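Setting the Table for a Light Breakfast

Weekday breakfast goes faster when the table is set before the food is ready. Most of what follows comes from readers who eat in a small kitchen and have one table for everything. Take what suits your own house.

Clear the table first. Mail, keys and chargers go in a basket by the door. Wipe the top with a damp cloth and go over it again with a dry one. On a white table, look at it from the side with the light behind it and you will see the streaks you missed. If your table has cable holes in the top, wipe around the edges with a cotton swab. Crumbs gather there.

Put the plate down before anything else and place the rest by it. Pastel plates look good on a white top, and a plate with a low rim is easy to pick up and easy to stack.

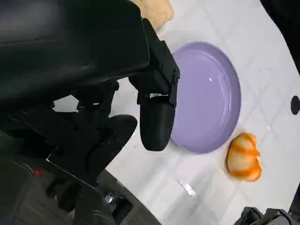
Flirkby Home Notes, No. 2

Bread goes on the plate last. If it comes out of the oven or toaster hot, let it stand on a rack for two minutes. Hot bread set straight down on a glazed plate sweats underneath and the bottom turns soggy. Ye-seo Jang of Yeo keeps a cake rack next to her toaster for this and washes it once a week.

Mugs go above the plate, handle to the right for a right-handed person and to the left for a left-handed one. Leave enough space that a sleeve won't catch the mug on the way to the butter. Fill it at the table if you have children who like to carry things.

Serve one item at a time on a small plate. Two kinds of food crowded together trade crumbs and glaze, and the plain one always comes off worse. Anything sticky should get its own saucer or a square of parchment paper.

Matte mugs mark more easily than glossy ones. Gray lines inside the cup are usually metal left by a spoon. Rub them with a paste of baking soda and water, then rinse well. Man-sik Seo wrote in January to say that the same paste took tea stains off his old Celance cups after ten minutes.
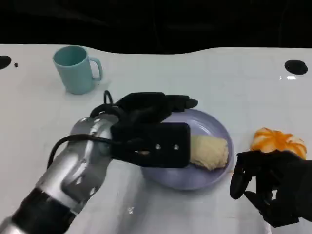

Can I stack colored plates without scratching them?
Put a paper towel or a round of felt between each one. The unglazed ring on the bottom of a plate is what does the scratching, so lift plates off the stack and don't slide them.

After breakfast, shake the crumbs off before the plates go in the sink. Wash mugs first while the water is clean, then plates, then the butter knife. Dry the table too, or the next thing you set on it will leave a ring.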